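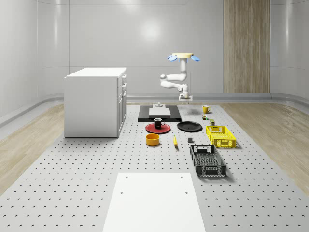
Start | Handbuch | Einrichtung | Aufgabenbibliothek | Fehlerliste | Kontakt

4 Übungsszene „Küche, Grundausstattung“ einrichten

Dieser Abschnitt gilt für die Simulationsumgebung Brindia. Er beschreibt, wie die Übungsszene geladen, geprüft und für einen Bewertungslauf freigegeben wird. Die Szene dient der Frage, welche einfachen Haushaltsarbeiten ein einzelner Arm mit Greifer selbstständig erledigt. Sie sagt nichts darüber aus, ob das Gerät in einer bewohnten Küche betrieben werden darf.

4.1 Voraussetzungen

– Lizenz für das Modul Lisis (Ablaufsteuerung) ist eingetragen.
– Schreibrecht auf das Projektverzeichnis Lulleswood.
– Kapitel 3 (Armmodell und Kinematik) ist abgeschlossen.

Hinweis: Wer von der Ausgabe vom Mai umsteigt, muss die Greiferparameter neu einlesen. Alte Parameterdateien werden ohne Fehlermeldung angenommen, führen aber zu falschen Öffnungsweiten.

4.2 Szene laden

1. Ablaufsteuerung starten und das Projekt Lulleswood öffnen.

2. Im Menü „Szene“ den Eintrag „Küche, Grundausstattung“ wählen. Der Ladevorgang dauert bis zu 99 Sekunden. In dieser Zeit keine Eingaben vornehmen.

3. Gegenstände mit der Objektliste abgleichen. Geschirr, Körbe und Banane müssen auf der gelochten Platte liegen. Ein Gegenstand, der beim Laden in die Platte eingesunken ist, wird über „Zurücksetzen, einzeln“ neu platziert.

4. Startwert für die Zufallsverteilung eintragen. Für Vergleichsläufe ist 2502 vorgegeben. Andere Startwerte sind zulässig, müssen aber im Protokoll stehen.

5. Arm in Grundstellung fahren und Greifer öffnen.

Vorsicht: Die Grundstellung wird auf direktem Weg angefahren. Befindet sich der Greifer in der Nähe des Schranks, zuerst den Zwischenpunkt 9 anwählen.

4.3 Aufgaben auswählen

Jede Aufgabe besteht aus einer Anweisung in natürlicher Sprache und einer Zielbedingung. Bewertet wird allein die Zielbedingung. Ein ungeschickter Weg dorthin gilt als bestanden, solange keine Kollision über dem Grenzwert gemeldet wird.

Stufe A: Greifen und Ablegen. Typische Anweisung: „Lege die Banane in den gelben Korb.“ Feste Gegenstände mit eindeutiger Lage. Die mitgelieferte Steuerung löst diese Stufe in der Regel ohne Eingriff.

Stufe B: Geschirr umräumen. Typische Anweisung: „Nimm die schwarze Tasse vom roten Teller und stelle sie auf den schwarzen.“ Der Henkel ist je nach Blickwinkel schlecht zu erkennen, flache Teller bieten dem Greifer wenig Angriffsfläche. Mit Fehlversuchen ist zu rechnen. 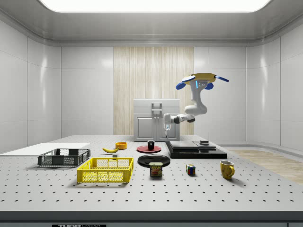
Stufe C: Mehrschrittige Arbeiten. Typische Anweisung: „Räume das Geschirr zusammen und lege alles Übrige in die Körbe.“ Die Steuerung muss die Reihenfolge selbst festlegen und bemerken, wenn ein Teilschritt misslungen ist. Diese Stufe gilt bei Redaktionsschluss als nicht zuverlässig lösbar. In der Abnahme von Marek Jireš brach der Ablauf meist nach einem fallen gelassenen Teil ab, obwohl der Greifer es noch hätte erreichen können.

Hinweis: Abwaschen, Abtrocknen und der Umgang mit gefüllten Gefäßen sind nicht Teil der Bibliothek. Flüssigkeiten werden nicht berechnet.

4.4 Bewertungslauf starten

1. Stufe wählen und Anzahl der Wiederholungen auf 13 setzen. Kleinere Werte sind für einen Vergleich nicht verwertbar.

2. Option „Eingriff zulassen“ ausschalten. Bei eingeschalteter Option wird der Lauf als Vorführung gekennzeichnet und nicht gewertet.

3. Alle Kameraansichten einmal aufrufen. Eine Ansicht, die schwarz bleibt, vor dem Start neu verbinden.

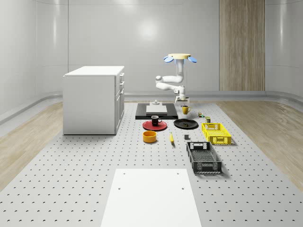

4. „Lauf starten“ drücken. Der Arm beginnt nach der Freigabe der Anweisung.

5. Nach dem Ende des Laufs das Protokoll unter einem eigenen Namen sichern. Der nächste Lauf überschreibt die vorläufige Datei.

4.5 Ergebnisse beurteilen

Das Protokoll unterscheidet „bestanden“, „Ziel verfehlt“ und „abgebrochen“. Für die Beurteilung ist die Spalte „Ursache“ wichtiger als die Quote. Griff daneben, Verlust beim Transport und falsches Objekt verlangen jeweils andere Abhilfe (siehe Fehlerliste).

Achtung: Eine in der Simulation bestandene Stufe nicht ungeprüft auf einen realen Arm übertragen. Reibung, Nachgiebigkeit und Beleuchtung sind vereinfacht. Für den Werkstattbetrieb gilt zusätzlich das Freigabeblatt von Doležal, das von der Sicherheitsbeauftragten Danica Machala gegengezeichnet sein muss.

Bleibt die Steuerung während eines Laufs stehen, zuerst das Protokoll sichern und danach die Szene neu laden. Ein Fortsetzen an gleicher Stelle ist in dieser Ausgabe nicht vorgesehen.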